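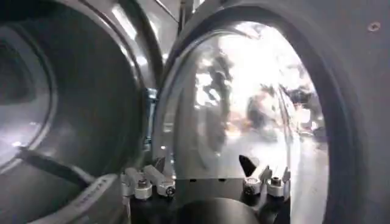

Progress Report, Display Hall Fit-Out
Submitted to: Zeleke Fund, Facilities Program
Reporting period: through the end of May
Prepared by: Mekdes Kassa, fit-out coordinator, Telum

1. Status

Work on the display hall is on schedule except for the signage lighting, which is one week behind. The scope of the grant has not changed. It covers glazing and clear parts, gaskets on the port displays, shelving, sign panels, and adjustments to the overhead lights. Flooring and electrical supply are paid for by Telum and are mentioned only where they affect the funded work.

The hall stayed open to staff during the period. Work was done in two blocks, one before 9:00 a.m. and one after 4:30 p.m., so that the loading door could be kept clear in between.

2. Port displays

The port displays were the first item on the work plan. Each has a round port ring and an oval viewing port with a dark border. At the start of the period the borders were inspected along their full length for gaps, lifted edges, and flattened sections. Two lengths were replaced. The old adhesive came off with a plastic scraper and a mild solvent, and the new lengths were left overnight before the covers went back on.

Glare on the window panes was listed as an issue in the previous report. Viewers standing straight in front of a pane see the room reflected in it, and the reflection is strongest when the whole ceiling grid is switched on. We tried three measures:

Turning the display about ten degrees away from the nearest row of lights. This moved the worst reflection off the middle of the pane for a standing adult. It did less for a seated viewer.

Switching off alternate lights. The reflection was weaker, but light on the walkway fell below the 200 lux set in the hall's own operating plan. Rejected.

Anti-reflective film on one test pane. Results were acceptable from the front. At a low angle the film showed a slight purple tint, and one corner had to be laid again.

We recommend the first measure for all port displays and the film only where a display cannot be turned. The cost difference is small, but film adds a recurring maintenance item.

Screw holes on the flat side panels were checked at the same time. Several had been left open after earlier covers were removed. Flush caps have been ordered in gray. They will be fitted in the next period, as the first delivery was one size too large and went back.

3. Fasteners and small parts

The fastener check is complete. A total of 176 fasteners were checked by hand across the port displays, shelving, and panel supports. Eleven were tightened and four replaced because of worn heads. None of these findings was a safety matter. The list, with location codes, is held at the Telum office and can be sent on request.

4. Clear parts

Clear curved parts came from Trondel in a single delivery. Packing was adequate. The protective film was left on until each part was in position, as the supplier asked, and then peeled from one end.

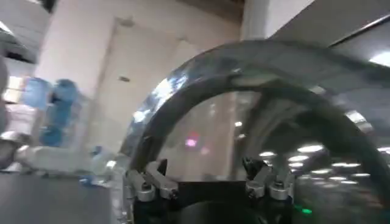 Curved clear parts collect reflections from the overhead fixtures in a way that flat ones do not. A rectangular light becomes a row of small ovals or a long smear, depending on the viewing position. Turning the part has little effect. Diffusers on the lights do help, and a trial set over the center aisle softened the highlights enough that the hall manager asked for the same along the north wall. That request is outside the grant budget and has been passed to Telum.

Cleaning is the other point. Dry cloths left fine marks on a spare part within one week of daily wiping, so the cleaning contractor now uses a damp microfiber cloth and a cleaner with no ammonia. The instruction sheet is taped inside the supply closet door. Fingerprints near the lower ends of the curved parts are still the most frequent complaint in the daily log -- these are the places people hold when they lean in. A low rail was considered and dropped on grounds of cost and cleaning access.

5. Shelving and sign panels

The Rollari shelving was assembled in one block and leveled the following morning. The floor along that side falls slightly toward the drain, and the leveling feet were just long enough to take up the difference. Shelf spacing follows the drawing. Load testing was done with boxed paper, left in place for 48 hours, with no measurable sag at mid-span. White was chosen for the units to match the sign panels, and it shows scuffs at floor level more than we expected. Touch-up paint is on the shelf in the supply closet.

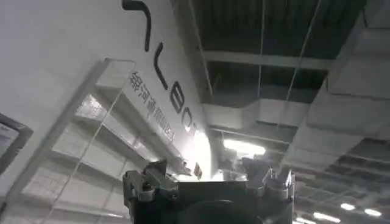

Sign panels are the item that is late. The large black lettering reads well from the entrance, but the white surface picks up a hot spot wherever a ceiling light strikes it at a shallow angle, and some letters wash out for a viewer standing close. The smaller gray Chinese text is affected too. We measured the hot spot at four positions along the walkway. It moves with the viewer, so a single fixed shade will not solve it.

Two options are being priced. The first is a matte overlaminate applied on site. The second is to move the nearest light fixture one bay toward the aisle, which would also help the upper shelves. Moving the fixture needs an electrician and a half-day closure. We expect to have both prices within two weeks and will choose on cost unless the Fund has a preference.

6. Budget

The small-works line for this period was $4,000. Spending against it was $3,961, leaving $39, which we ask to carry forward. The main costs were gasket lengths, the test film, trial diffusers, and leveling hardware. The Trondel and Rollari orders are charged to the capital line and were invoiced at the quoted prices. The return of the oversized caps was refunded in full, less shipping.

7. Next period

Fit the gray caps on the side panels.
Turn the remaining port displays and record the final angles.
Decide on the sign panel glare and carry out the work.
Repeat the fastener check on the shelving only.
Hand over the cleaning instructions in final form, with the product name and the dilution ratio.

Questions on sections 2 and 4 can be sent to Mekdes Kassa. Invoices are filed by supplier and are ready for review.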